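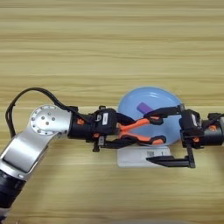
The light blue plate on one of the dining room tables, November

Progress report on the dining room and tableware grant
Prepared for Lerato Shabalala, Khondokar Fund
From Reginald Alcantara, Ellanlow Day Center

Dear Lerato,

Thank you for your patience with this one. I know you asked for a page and I am going to run over, as I always do, but there is a good deal to tell you and most of it is happy news. The tables are in, the plates are on them, and lunch at Ellanlow feels like a different meal from the one you sat down to with us in the spring.

The tables first, as they were the bigger part of your money. You will remember the old ones, with the gray tops that had gone tacky no matter what we wiped them with. We went back and forth with the workshop at Binton over the finish, and in the end Arif Begum drove over with two sample boards in the back of his car and left them in the dining room for a week so people could lean on them, put mugs on them and tell us what they thought. Everyone preferred the pale one. It has a lovely soft grain running along it, cream in places and closer to honey in others, and it has made the whole room brighter, even on the side that never gets the sun. The tables came on a Friday, which was not the day we had planned for, so lunch that day was sandwiches in the garden room and I don't believe anybody minded.

Now the plates. We ordered 122 of them from Dorkari, all the same round light blue one. This was Rezaul Gamage's idea and I want to give him full credit, because I had my heart set on white. Rezaul runs our kitchen, and he has been saying for years that a good many of our members have trouble making out pale food on a pale plate. Mashed potato, white fish, rice pudding, it all disappears. The blue is gentle enough to look like something you would have at home, but rice shows up on it very nicely, and the plate itself stands out against the new wood, so people can see where it ends and the table begins. Mrs. Oakes from the Tuesday table told me she had stopped chasing her peas, and I have been repeating that to everyone who comes through the door.

I should be straight with you about the delivery. The first boxes came on time, but the second lot was held up for weeks, and for a good part of the autumn we had blue plates on half the tables and the old mixed ones on the rest. This caused more feeling than you might expect! We ended up swapping sides every other day so that no one felt left out. Four plates arrived chipped and Dorkari has replaced them without any fuss.

On the money, the tables came in on budget. The plates came in under, even with the carriage, and that leaves us with $1,219 unspent. I would like to talk to you about that. My hope is that we might put it toward bowls in the same blue. We are still serving soup and puddings in the old white ones, and having seen what the plates have done, Rezaul is itching to finish the set. If the fund would prefer the balance back, that is of course your decision and we will return it promptly, but I would be a poor manager if I didn't ask.

A few smaller matters. Chaminda Gunawardena has worked out a new layout for the dining room, with wider gaps between the tables so that walking frames and wheelchairs can get through without everybody having to shuffle up. It took us several tries. The first version was very handsome on paper and put one table squarely in front of the serving hatch. The present one works well, though the corner by the coat rack is still tight at the end of lunch when everyone gets up together — Chaminda wants to move the coats out to the hall, and we will try that next month.

We have also had to learn how to look after the tabletops. Binton asked us to use a barely damp cloth and a mild soap, and to keep hot serving dishes on mats. Old habits are strong, and I found one of our sprays back out on the side only last week, so there is now a note taped inside the cupboard door. So far we have no marks to report apart from one faint ring that Arif says he can take out when he next visits.

What is left to do, then, is fairly modest. The old tables are still stacked in the garden room and need to go. Two of them have been promised to the craft group, who don't care about tackiness, and I am looking for a home for the others. Rezaul would like to ask members how they are finding the plates in a more organized way than my wandering around with a coffee pot, so he and Chaminda are putting together a short set of questions, in large type, to go out with the menus. I will send you what comes back, grumbles included.

Please do come and have lunch with us when you are next out this way. We sit down at half past twelve, and if you let Rezaul know the day before he will make the fish pie.

With very warm thanks from all of us,

Reginald Alcantara
Manager, Ellanlow Day Center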